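Ticket : lave-linge de la buanderie, arrêt en cours de programme
Site : Narthorpe, rez-de-chaussée
Ouvert par : Delyth Phillips
Suivi technique : Hefin James, atelier Bélanger
Priorité : moyenne
Statut : en attente de confirmation

Message initial (Delyth Phillips)

Bonjour,
Je vous écris au sujet de la machine à chargement frontal que votre atelier a installée chez nous en février. Depuis plusieurs lavages, elle s'arrête avant l'essorage et le voyant du hublot clignote. Le programme est toujours le même : coton, 60 degrés. Après l'arrêt, je dois attendre 9 minutes pour que la porte se débloque, et le linge sort très lourd.
J'ai déjà éteint et rallumé la machine, sans résultat. Je ne connais pas tous les mots techniques en français, je vous prie de m'excuser si je me trompe de terme.

Réponse de l'atelier (Hefin James)

Bonjour Madame,
Merci pour ces précisions. Le clignotement du hublot avec arrêt avant l'essorage correspond le plus souvent à une vidange trop lente ou à une charge mal répartie. Je vous propose de faire les contrôles dans l'ordre suivant et de noter le résultat de chacun.

1. Sol et pieds. Poser un niveau sur le dessus de la machine, puis appuyer sur chaque coin. Si elle bascule, régler le pied et bien resserrer le contre-écrou. Un sol dur et lisse, comme le vôtre, transmet beaucoup les vibrations.
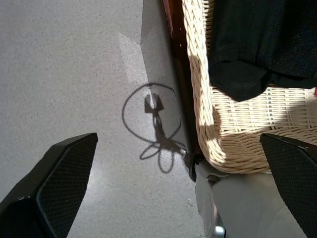
2. Filtre de vidange. Couper l'eau et le courant, mettre un récipient plat sous la trappe, dévisser lentement. Rincer le filtre et vérifier que la petite hélice derrière tourne.

3. Tuyau de vidange. Il ne doit pas être plié ni enfoncé trop loin dans la colonne.

4. Charge. Refaire un essai avec peu de linge et sans mélanger une grosse pièce avec une petite - le tambour a du mal à équilibrer.
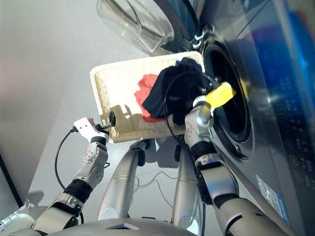
5. Essorage seul. Lancer le programme à vide et me dire à quel moment il s'arrête, s'il s'arrête.

Retour des contrôles (Delyth Phillips)

Point 1 : le pied arrière gauche était desserré, je l'ai réglé. Point 2 : j'ai trouvé 3 pièces de monnaie et beaucoup de peluches. L'hélice tourne, mais par petits coups. Est-ce normal ?
Point 3 : rien à signaler. Points 4 et 5 : les deux essais sont allés jusqu'à la fin.

Réponse de l'atelier

Oui, c'est normal, l'aimant de la pompe donne cette sensation. Veuillez refaire un cycle complet à 60 degrés avec votre charge habituelle. Si le défaut revient, je commande une pompe chez Ristel, référence 67 dans notre liste. Je laisse le ticket ouvert jusqu'à votre réponse.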